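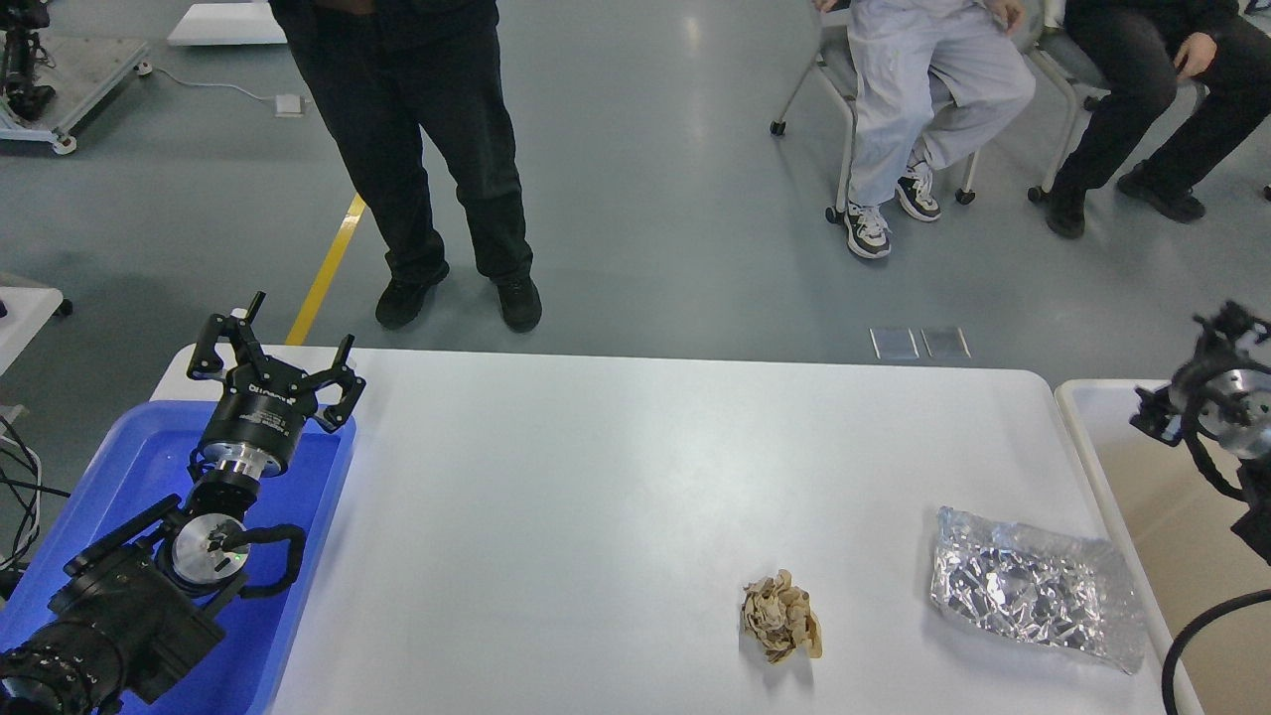

Can a student club really teach a robot arm to sort trash in one semester?
Ours got far enough to enter the spring sorting challenge, with two arms and a task list we keep rewriting. Paper and foil are in, plastic film is out for now, and glass was never on the table.

Robot club update, 17 November 2024

Hi all, Hanane Farouk here, writing the club news again because I was the last one to say "not me" at the meeting. There's a lot to catch up on, so get a snack.

First, the big thing: we're signed up for the Praltum challenge in May! The rules came in last week and they're shorter than I expected. Each team gets 30 items of household trash and has to get them into the right bins using robot arms, with no hands on the table once the clock starts. You can use one arm or two. We're going with two, mostly so one can pass things over to the other when the bin is too far to reach (and also, let's admit it, it looks much cooler).

We've been starting small with crumpled paper and aluminum foil. The ball of tan-brown paper is everybody's favorite. It's close to fist-sized and has so many folds that there's nearly always a ridge for the fingers to get hold of. Foil is the mean one. A flattened sheet of it sits right down on a white tabletop, and all those little wrinkles throw bright reflections back up, so our vision code sees five pieces of foil where there's one. We tried turning the brightness down in software and then it couldn't find the table. Back to the drawing board on that!

The grippers have two fingers with hooked tips, and we've been arguing for weeks about whether to come in from straight above or slide in along the edge of the sheet. I'm on team edge. The other side says edge is too slow, and they may have a point, but I'd take slow over shoving the foil all over the place. We're going to run 100 tries of each before winter break and let the numbers settle it, so please sign up for a slot. The sheet is on the lab door. If you've never driven the arms before, that's fine, you get paired up with someone who has.

Names! We had a vote on what to call the project, and Furorby beat Ivitz by 4 votes. I voted for Ivitz and I'm being very grown-up about it. The code folder has already been renamed, so if your scripts suddenly can't find anything, pull the latest version before you message me in a panic. (Three of you did already. Love you all.)

A few smaller things. The new beginners' group has finished the Hashmi worksheets, which means they can move an arm to a point, open and close the gripper, and stop it in a hurry. They'll be joining the regular sessions after break. If you're in that group, bring a laptop with the club software already installed, it takes forever on the lab network. And everyone please keep your feet and your bags away from the cables on the floor. I know I say it every time.

We also need more trash! Clean trash, I mean. Paper bags, packing paper, foil that hasn't had lasagna in it. Drop it in the box by the door and don't flatten anything or ball it up for us, we want to do that part ourselves so we can keep track of which shapes give the arms trouble. Cans can wait until next semester.

Last, we still don't have anyone to write up the test log for the challenge application. It's two pages, there's a template, and the judges do read it. I can help with the first draft if somebody else takes on the charts. Come find me at the next meeting or leave a note in the group chat.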